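Product Review: Marchal Slatted Cup Rack and Five-Cup Set
Published December 2, 2024
Ustotel Household Review

Ustotel reviews everyday goods for small kitchens, shared offices and rental units. The present review covers the Marchal slatted cup rack, the five plastic cups sold with it, and the lidded sponge box that the same retailer, Maltach, offers as an add-on. All items were purchased at the regular retail price. No manufacturer supplied goods or payment for this review.

Summary of findings

The rack is recommended for households that use light plastic cups and have limited counter space. The cups are recommended with one reservation concerning their matching colors. The sponge box is adequate for light use only.

Design and construction

The rack is a slanted wooden frame in dark brown, built in steps, with slats running across it. Cups are laid on their sides, which keeps the rims off the counter and allows air to reach the inside of each cup. The joints were tight on delivery and no slat moved under hand pressure. One slat had a rough underside that required light sanding before use.

The stepped shape is the main point of difference between this rack and the flat Forar model reviewed in July. On the Forar, a cup placed near the edge tended to roll when its neighbor was removed. The Marchal rack holds each cup in place, and a single cup may be taken without disturbing the others. The Forar remains the better choice for tall glasses, which sit poorly on the Marchal's short steps.

The rack does not include a drip tray. Buyers who intend to use it for draining should place an absorbent mat or a layer of paper beneath it. Water left standing at the foot of the frame darkened the finish slightly during the review period, and the mark did not fade fully after drying.

The cups

The set consists of one pale green cup, two pink cups and two light blue cups. The finish is soft and matte, and it conceals small scratches well. Coffee left in one of the pink cups overnight produced a faint ring that was removed with ordinary dish soap and the soft side of a sponge. The scrub side should be used sparingly, as repeated use left a shiny patch on the outside of one cup.

The reservation noted above concerns the repeated colors. In a household where each person keeps a cup, two pink and two blue cups are easily confused. Five separate colors would serve most buyers better, and Ustotel has made this suggestion to Maltach.

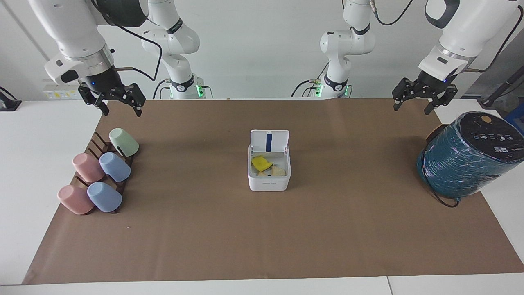
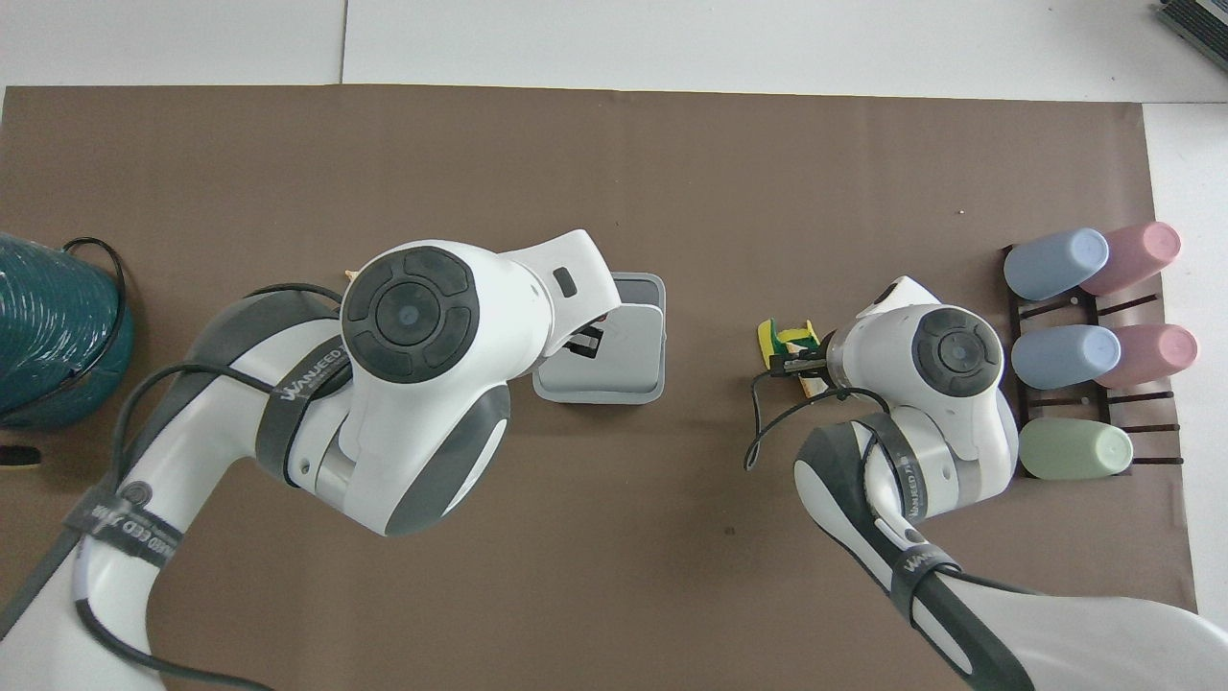

The cup rack with all five cups in place, and sponges in use nearby.

The sponge box

The add-on box is small, white and made of plastic, with a hinged lid that stays up when opened. It accepts a standard kitchen sponge along with a few smaller pieces. The lid closes easily with one hand. The box has no vent holes, and a damp sponge stored with the lid closed developed an odor within two days. Ustotel advises leaving the lid open until the sponge has dried.

The hinge is the part most likely to wear. It was opened and closed 2,000 times in the review. The lid continued to close properly, although it no longer stayed fully upright without support.

Cleaning and care

The rack should be wiped with a damp cloth and dried promptly. It should not be soaked or placed in a dishwasher. The cups were run through 30 dishwasher cycles on the upper shelf with no warping and no visible change in color. The sponge box was washed by hand, and its inner corners were difficult to reach without a small brush.

Price and availability

The rack and cups are sold together for 18 dollars. The rack is not offered alone, a matter of some inconvenience to buyers who already own suitable cups. Replacement cups may be ordered through Maltach, but the color cannot be selected at the time of order. The sponge box is priced separately, and its cost varies by store.

Returns are accepted for unused goods in the original carton. The carton was sturdy, with cardboard dividers between the cups, and nothing arrived damaged.

Ratings

Rack, stability: very good
Rack, resistance to water: fair
Cups, durability: very good
Cups, choice of colors: fair
Sponge box, ease of use: good
Sponge box, drying: poor
Overall: good

Readers who have used the rack for longer than one year are invited to submit comments on the condition of the finish. Comments received will be considered when this review is next updated.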